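**Microfiber on oiled wood: yes or no?**

**dandwood_daryna** wrote:

Hi all! I finally finished oiling the little side table I bought at the Dumitrescu estate sale and I am SO happy with it — the grain woke right up. Now I need a dusting routine that won't undo five evenings of work. My aunt swears by old cotton T-shirts. My neighbor says microfiber or nothing. What do you all use on a hand-rubbed finish?

**tamara_t** replied:

Welcome to the oil club! Microfiber all the way for me. The thick, plushy kind picks up dust without any spray, and you can fold it so you always have a clean side to turn to. I keep mine folded into a strip, long and narrow, and go with the grain. My whole Saturday-chores mood improved when I threw out the feather duster.
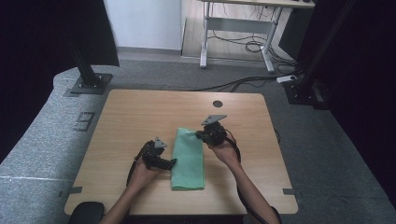

**Finishing & Care › Cloths and Dusting**

**iordache_d** replied:

I'm going to disagree with Tamara a little. Microfiber is great on a cured film finish, but on fresh oil I think it grabs too much. I did a bookcase in October, waited 8 days, went over it with a brand-new cloth and got lint in every corner. Cotton for the first month, please! After that, do what you like.

**tamara_t** replied:

Did you wash the cloth first, Darius? New ones shed like a puppy. Wash it alone, skip the fabric softener (softener clogs the fibers), hang it up to dry. Then try again on a scrap board and report back!

**iordache_d** replied:

I did not wash it first. I will accept partial blame.

**catinca416** replied:

Jumping in because I love this topic way too much. Pile matters more than people think. The flat, waffle-looking cloths are for glass. For wood you want the loopy stuff, soft enough that you'd dry your face with it.

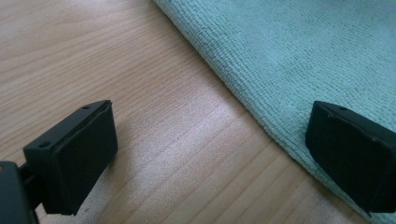

*Mint microfiber on pale wood, close up.*

I've got three sets going: one for dusting, one for wiping off extra oil, one for the kitchen, and they never mix. Different colors help a lot. And lay anything with oil on it flat outside to dry before it goes in the trash, because a balled-up oily rag can heat up and catch fire all by itself. Please don't skip that one, Daryna!

**dandwood_daryna** replied:

Oh wow, I had two oily rags in a bucket in the garage. Running out there now. Thank you!!

Okay, back. They're spread out on the driveway. So is there a brand you all like? The hardware store has Tredura and Endis and the Endis ones are almost twice the price.

**bianca_s** replied:

I've used both and I can't feel a difference after a few washes. What I check is the edge. A rough stitched border can drag on a soft finish, so I run it across the inside of my wrist before I buy.

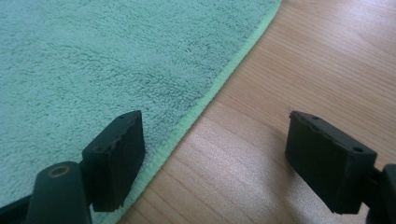
If it feels scratchy there, back on the shelf it goes. Some people cut the tags off too, and I'm one of them. Tags are stiff little things and they always end up on the side you're wiping with.

**iordache_d** replied:

Agree on the tags. Still team cotton for the first month.

**dandwood_daryna** replied:

Going with cotton for now and a washed Tredura after that, so everyone gets to be right. Next question, coasters: cork or felt?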